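Review: Binden finger pad kit for hand-held grippers, after 3 months of home use

I build hand-held grippers at home. The jaws are mine, black printed parts held with small silver screws, and I have gone through a lot of things to put on the gripping faces: bicycle tube, drawer liner, foam tape, and a two-part silicone that took over the kitchen for a weekend. In September I gave up on making my own and ordered the Binden kit. This review covers fit, grip, wear and price.

What comes in the kit

You get 6 textured pads, a sheet of adhesive backing, a cutting template and a strip of fine sandpaper. The instructions are one folded page. They cover surface prep well and say almost nothing about trimming, so measure your jaws before you peel anything. I cut my first pad too narrow and had to use it on a test block.

The pads are sized for jaws a little wider than mine. Trimming with a fresh blade was easy. Scissors left a wavy edge that started to lift within a few days, and I had to redo that one.

Fitting

Sand the jaw face, wipe it with alcohol, let it dry, press the pad on and clamp it overnight. I skipped the clamp on one jaw to see if it mattered. It did. The unclamped pad crept toward the tip after an afternoon of work and left a line of glue behind it.

If your screw heads sit proud of the jaw face, countersink them first. I had to move two of mine. The kit ships with no spacers, and the pad will not lie flat over a bump.

Grip

My test is whatever is in the house. I work down the length of the room, put an object on the table, and try to pick it up from both sides with as little squeeze as I can get away with. The difficult shapes are smooth, rounded plastic bottles. Bare printed jaws push them away. Drawer liner holds them but leaves marks on soft plastic. The Binden pads hold a full bottle at its widest point and also closer to the cap, where the sides start to curve in.

Glass tabletops are a harder test than wood, as the object slides the moment one jaw touches it before the other. Even closing matters more than the pad there. With my linkage slightly out of line, a bottle lying on its side would skate a couple of inches before the second jaw caught it. I shimmed the linkage and the problem mostly went away, so I don't count that against the kit.
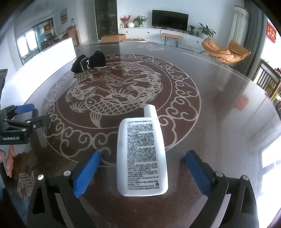 Will these pads work on a jaw that already has a curved face?

Only on a gentle curve. The backing is stiff enough that it pulls up at the ends on anything tight, and for those jaws I would print a flat insert and stick the pad to that.

Fabric is where the pads are weakest. A knitted scarf or hat picks up fine, but the texture snags loose yarn, and you have to shake the piece off when the jaws open. For laundry work I would go back to plain silicone.

Wear

I keep a tally of closes on a cheap counter wired to the trigger. The first pair was at 2,932 when one corner began to peel. The texture itself was still sharp at the middle and slightly polished at the tips. I glued the corner down with contact cement and it has stayed put.

Dust is the other thing to watch. The grooves fill up, and grip drops off well before the pads look dirty. A damp toothbrush clears them. Don't use acetone — it softened the edge of my spare and turned it tacky for good.

Compared with the others

Before this I had the Jareck strips, which come on a roll and cost less per jaw. They are thinner and easier to bend, and for a light gripper that handles paper or cards I would still pick them. On bottles they slipped more often, and mine wore smooth in half the time.

Price and verdict

I paid Prorkidley 193 for the workshop bundle, which has several kits plus a clamp. That is too much for one gripper. If you share a workshop and can split it, the cost is fair. Binden also sells the kit singly, though it was out of stock both times I checked.

Good pads, thin instructions, and the template could be better. I have a second set going onto a narrower pair of jaws next, trimmed with a new blade this time.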